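Helldale Cut Flower Training Program
Progress report to the Krajewska Fund
14 November 2023
Prepared by Renata Ostrowski

Work since the July report

The arranging sessions are running on the schedule we agreed with you in July. They cover the basic handling of cut stems: sorting, trimming, filling vases and placing flowers one at a time. We chose tulips for the first block. The stems bend easily and the heads are heavy for their size, so poor handling shows up early.

We have received 1353 stems from the grower in Storkham and used 1078 of them. The remainder were discarded on arrival or kept past the point where they were fit to work with. The Storkham grower has agreed to pack the next deliveries upright — the flat boxes were bruising the outer petals.
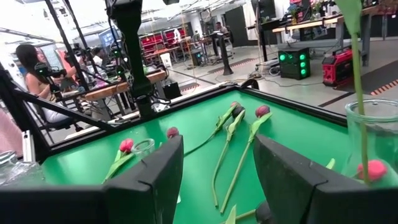
Stem preparation takes up more of each session than we planned. Leaves have to come off below the water line, and trainees tend to strip either too many or too few. We now lay the tulips on their sides on the green table before any of them go into a vase, with the stems running more or less the same way where there is room, and check the leaves at that stage. Closed buds are preferred at this point. The darker ones, which are usually the tightest, are set aside for the narrow vases if there are enough of them.

Glassware

The clear glass vases bought under the equipment line are in regular use. We settled on two shapes, one with a narrow neck and rounded shoulders for a single stem, and a more tapered one that takes three. Both are filled to the halfway mark or a little under. A single tulip in the narrow vase will still droop if the stem is left long, and we have not decided whether to cut shorter or change the vase.

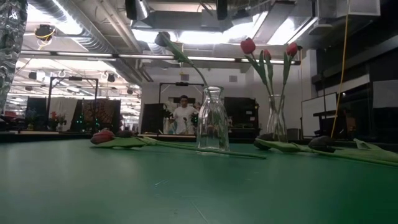
Leokadia Pietrzak read a draft of this report and asked that we say more about water. In her view the program spends too long on placement and not enough on changing the water and recutting stems on the second day, and she would like both written into the session plan before Flulville starts. We agree, and the plan is being revised.

Spending

Of the 3000 dollars granted for materials, flowers remain the largest cost. Glassware came in under budget. We request permission to move 50 dollars from glassware to cutting tools, as two pairs of snips need replacing.

Next period

— First sessions at the Flulville site
— Revised session plan, with second-day care included
— Trial of a second flower with a stiffer stem, variety to be confirmed with the grower

Receipts are attached separately.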